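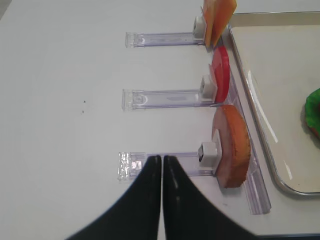
Photo: Nardale / Wivley bench

PRESS RELEASE

Nardale brings the Wivley robot stations to its tray room in Flellivdale and trains its own employees to lead them

Flellivdale, Dec 22, 2025 — Nardale, the maker of prepared lunch trays for offices, schools and clinics, announces that it will introduce robot stations in its tray room in Flellivdale. The stations carry the name Wivley and are developed together with the automation firm Panicker. They will take over a part of the laying work, which means the placing of slices into trays before the trays are closed and sent to the cold store. Regular operation is planned to start in July. Until then the stations are tested and taught on a practice bench, separate from the production lines, and the employees of the tray room take part in this work during their normal paid hours.

The tray room employs 29 people in two shifts. All of them keep their contracts, their hours and their present pay level after the start of the Wivley stations. This was agreed in writing between the management and the employee representation before the first machine was ordered.

What the stations do

Laying is simple to explain and tiring to do. A person takes a slice, turns it the right way, puts it in its place in the tray and reaches for the next one. Nardale sends out 3000 trays on a full production day, and until now every slice in every tray is laid by hand. The movement is small, but it comes back again and again through the whole shift, and it is done standing, in a cool room, with the arms held in front of the body.

A Wivley station works with an arm and a gripper with two black fingers. A small camera close to the gripper shows the working area from near. On the practice bench the slices stand upright in white clips, at the end of clear plastic holders which are joined by a long clear rail, and a shallow metal tray has its place next to this rail. The slices are different in size and color, so the station must learn more than one way to approach them.

"A slice that lies flat is difficult for two fingers, and a slice that stands is much easier," explains Rodrigo Aguiar, project engineer at Panicker. "So we first changed the way the slice is offered, and only after that we worked on the movement of the arm. The rack is a modest thing, but we spent more time with it than with any other part. The fingers must come close to the clip and must not push it. We have repeated this approach very many times and we are still improving it."

The rack is made of clear material so that the person who supervises the station can look through it and notice when something is not seated as it should be. This was a wish from the tray room. An earlier rack was of dark metal, and the employees who tried it found that they had to bend over the bench to check it.

How the work changes for the people

With the Wivley stations there will be a new position in the tray room, the station lead. A station lead prepares the racks, starts the station, watches over its work, stops it when needed and decides if a tray goes on or goes back. The position is paid one grade higher than laying. It is open only to people who have worked in the tray room, and it is not necessary to have a technical education.

Nine employees have already finished the first part of the training. Judite Caldeira was in the first group. She has worked with laying since she came to the company, and she now teaches on the practice bench.

"In the beginning I did not want to go near it," says Judite Caldeira. "I thought it was for the young ones. Then they asked me to show by hand how I lay a tray, slowly, and I noticed that there were many things I do without thinking. For example, I turn the wrist a little before I let the slice go. The engineers did not know this. When I saw that they wrote it down, I felt that it was also my machine a little bit. I still get angry with it sometimes. When it waits too long, I want to push it away and do the tray myself, and on some days I do."

The teaching is done by guiding. The employee leads the arm through the movement, the station repeats it, and the employee corrects the parts which are not good enough. A training session takes 60 minutes and is followed by a break. The length was set after the first sessions, when participants reported that it was hard to keep attention longer than this. In the first part of the training they learn to guide, to stop and to restart the station. In the second part they learn to clean the gripper, change the racks and read the messages on the control screen. The messages were rewritten in everyday words, and they can be shown in the languages which are spoken in the tray room.

Employees who do not wish to become station leads will continue with laying, with garnishing and with the final control. These steps stay manual. Leafy vegetables in particular will be placed by hand also in the future, as no leaf has the same form as the one before, and the customers of Nardale notice the difference between a leaf that is laid with care and one that is dropped. Also the special diet trays will be laid completely by hand, on their own line and with the same people as today.

Rotation and rest

Together with the stations, Nardale changes the shift plan. Until now it was possible that one person did only laying from the start of the shift to the end. From July, each person changes between at least two kinds of work during one shift. The new plan was tried on the evening shift first and was corrected after discussions with the team. In the first version people had to change place too often, and several of them said that they never had time to arrange the place as they liked it. The changes are now fewer and happen together with the breaks.

Dragica Dumitrescu, elected representative of the employees in the tray room, took part in the negotiations from the beginning.

"We did not say yes immediately," says Dragica Dumitrescu. "Our people have pain in the shoulders and in the hands, this is known for years, and we want that it becomes less. But we have also seen in other companies that a machine comes in and after one year there are fewer lockers in use. For this reason we asked for the guarantee on paper. We also asked that the speed of the station does not become the speed of the person who stands next to it. This is written in the agreement, and I will look at it every month."

The agreement also regulates the use of camera pictures. The camera on the gripper is used for the movement of the arm and for the teaching. The pictures are not used to measure the performance of employees. If a hand of an employee is visible in a recording, the recording is deleted after the session, unless the employee has given permission to keep it for the teaching.

A slow introduction

Nardale has chosen to bring in the stations one after another. The first one will work beside a manual line on the day shift. Only when the team of this shift and the quality department both agree will the second one be connected. During the first period every tray from a Wivley station is checked by a person before it is closed.

"Many people ask me how much faster we will be," says Marisol Escobar, managing director of Nardale. "In the first months I expect that we will be slower, and I have told this to our customers. We have orders that we could not accept last year because we did not find enough people for laying, and the people who do this work were asked too often to stay longer. I want to end the evening calls where we ask who can stay. If the stations help us with this, I am satisfied with the investment."

The company will not reduce the number of open positions in the tray room. New employees will learn manual laying first and can apply for the station training after their trial period. In the opinion of the quality department, a person who has laid trays by hand sees a mistake of the station sooner than a person who knows only the screen.

Panicker will keep an engineer in Flellivdale until the end of the introduction. After this time, small repairs and the changing of gripper parts will be done by Nardale's own maintenance team, who receive a separate training from Panicker in the spring.

Visits for customers and press

Customers and journalists can see the practice bench in operation after an appointment. Visitors wear the coat, hair cover and shoe covers that are provided at the reception, and are asked to remove rings and watches before they enter. Conversations with station leads are possible during the visit if the employees agree. Filming in the tray room itself is not permitted during production.

About Nardale

Nardale prepares lunch trays for offices, schools and clinics in Flellivdale and the surrounding region. The trays are prepared and delivered on the same day. The company has its own kitchen, tray room and cold store at one site.

About Panicker

Panicker plans and builds automated work stations for small and medium food producers. The firm works with the employees of its customers already in the planning phase and gives support after the start of operation.

Press contact

Mafalda Morais
Communication, Nardale
Flellivdale
Requests for visits and interviews are answered in the order in which they are received.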